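Jul 26, 2024

Bedside corner, Werdale flat, day 2

Back in the bedroom this morning with Yaryna and a cup of tea each (mine went cold, as usual). We'd left the list in a muddle, so I'm writing down how we want the bedside done before I forget it all again.

1. Clear first, wipe second. I kept wanting to wipe around things and Yaryna kept stopping me – she's right, it takes twice as long. Everything comes off, goes on the bed, and then the cloth comes out.

2. Work from the wall outwards. The corner is white on both sides and every scuff shows, so no dragging things along it! Lift, then put down. We tried it from both sides of the table and I much prefer having one person at the left and the other straight on. Less bumping of elbows.
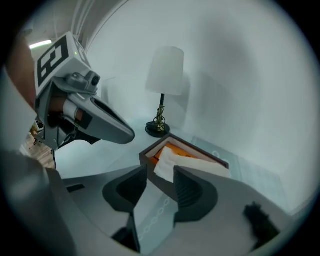 3. Putting back. Big things to the back, anything you'd reach for in the night to the front. Ghazala wants the order written on a card and taped inside the wardrobe door, which I've promised to do and will probably forget.

4. Floor last. It's light wood and crumbs hide in it surprisingly well, so get down and look along it sideways.

Other bits: the Skasness lot asked for our list, so I'll type it up properly once we've settled step 3. Still arguing over whether the bed gets made before or after. I say before, it gives you a nice flat place to put things. Yaryna says you only crease it again. Budget for bedding and cloths is 800 and we've spent nearly 4 of it, so there's room for better pillowcases (please!).

Need for next time: more cloths, a second bin, card for the wardrobe.

Comments

Ghazala Soomro: Card please, before September. And I'm with Yaryna on the bed.

Yaryna Z.: Two against one :) I've got cloths, don't buy any.

Ene: We do the floor first at Skasness and then again at the end. Bit daft but it works for us.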